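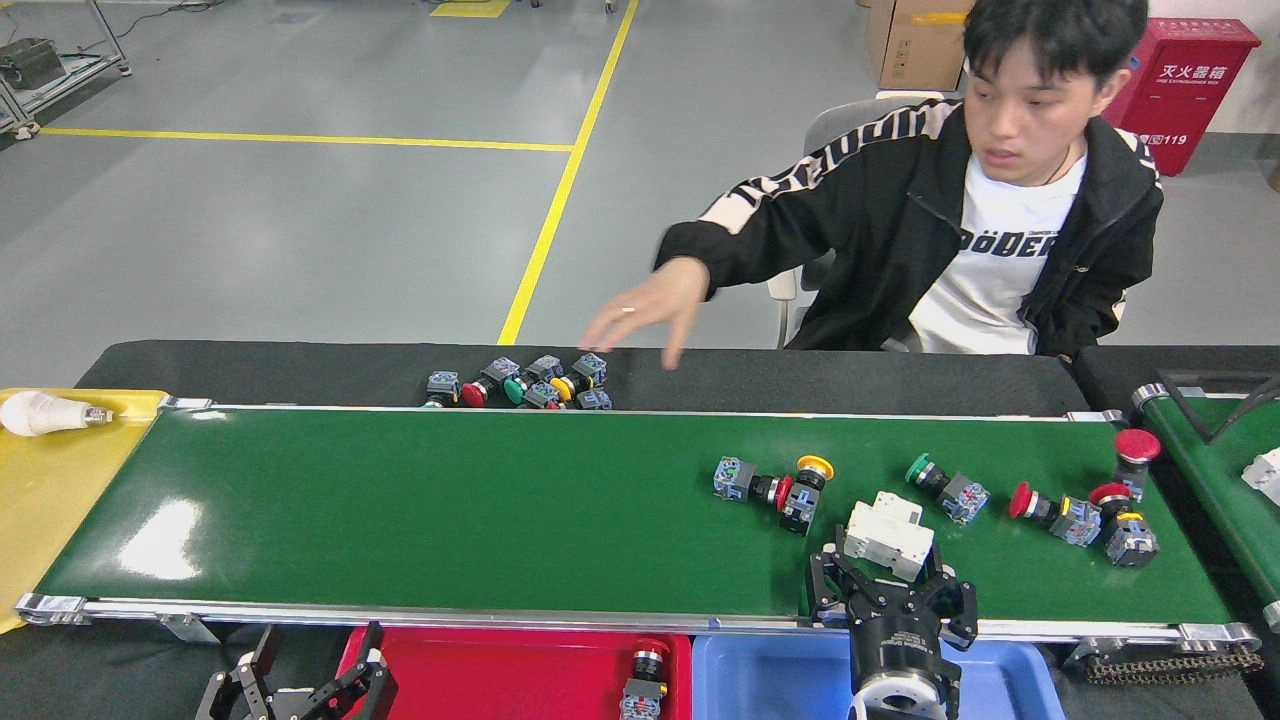
Belstead bench days – the gallery

Hi, Skye Strachan again! I finally got around to putting up a page for the switch sorting we've been doing at Trumwood. Push buttons with red, green and yellow caps, a breaker, and my favorite, the emergency stop with the flat yellow mushroom head (I'd have one on my desk if they let me).

Spread along the green belt, or bunched up on the black table behind it – that's how most of our sorting goes. More pictures in November, I hope!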